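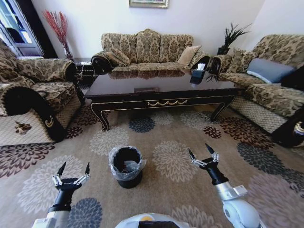 From: Jolanta Domański
To: Mitine floor list
Date: November 21, 2025
Subject: Re: Bin station, left gripper closing late

Tamer Salameh wrote:
> We are taking over the second bin station from Patricio and I would
> like to set it up the same way as yours. Two questions. The left
> gripper on ours closes late on thin film and sometimes the liner
> slides out between the fingers. Is that the linkage or the settings?
> And what do you do between runs? The handover sheet only says
> "check arms, reset bin", which could mean anything.
>
> Tamer

Tamer,

The late closing was the linkage when we had it. It is in the log as fault 2508 if you want the whole story. With the arm powered down, put a hex key on the screws in the side of the silver bars, left and right, and see if either one turns without effort. One of ours did. I nipped it up, ran the gripper open and shut 20 times and the delay was gone. Don't lean on the key, they are small screws.

If they are all tight then look at the grip height. Liner film bunches up better if the arm takes it at the neck, well above whatever is in the bag. Ours was taught too low in August and picked up half the contents along with the film.

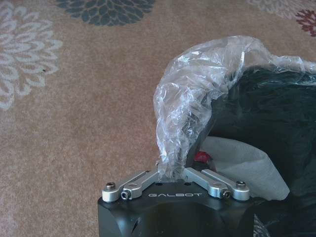 Gripper closed on the neck of a clear liner.

Wipe the fingertips before you change any numbers. Tissue dust builds up on the inner faces and you will end up raising the force to make up for it, and then you have torn bags. Dry cloth only. Noelia tried a damp one and we had to wait for it before we could start again.

Between runs I do the following:

- both arms back to the start pose, fingers open and pointing up
- look along each forearm and wrist for anything caught in the joints
- bin on the carpet in front of the coffee table, with clear floor round it
- liner folded right over the rim, all the way round
- nothing hanging from either gripper
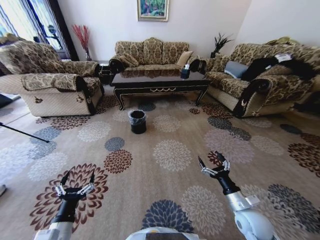 The liner fold matters more than where exactly the bin goes. We run clear and black liners, and the black ones on a black bin are hard going for the head camera, so I teach with clear and change over later. Keep the two as separate entries in the settings file. Patricio had them sharing one and every edit for the black spoilt the clear.

For the tissue job, the left arm goes to the rim and the right arm does the reaching. Let the left one settle before the right starts out - if they set off together the body rocks a little and the right hand comes down off target. I have a pause of 30 in the Zudum file for this, in the same units as the rest of that block.

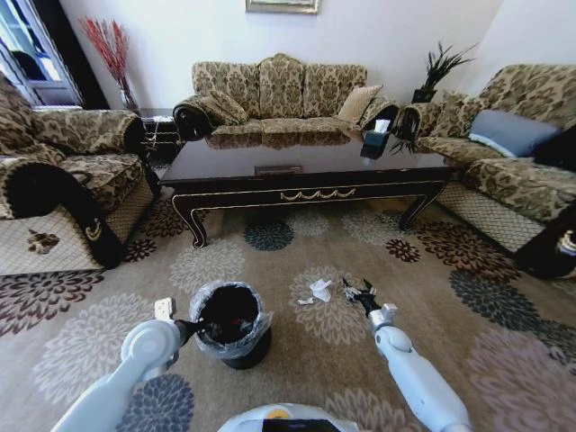
Carpet pile is the other thing. A tissue lying flat on it is easy to miss, so bring the open fingers down beside it and close sideways. Going straight down only presses it into the rug. Small scraps still fail more than large ones and I have no fix for that yet.

Cabello has the spare linkage screws in the Ibarra drawer, ask her for four. Send me your settings file before you overwrite anything and I'll mark up the lines that differ.

Jolanta

Recent threads on this list
Left gripper closing late (2 messages)
Head camera and black liners
Burnex charger, replacement lead
Start pose lost after restart
Spare fingertips, who has them?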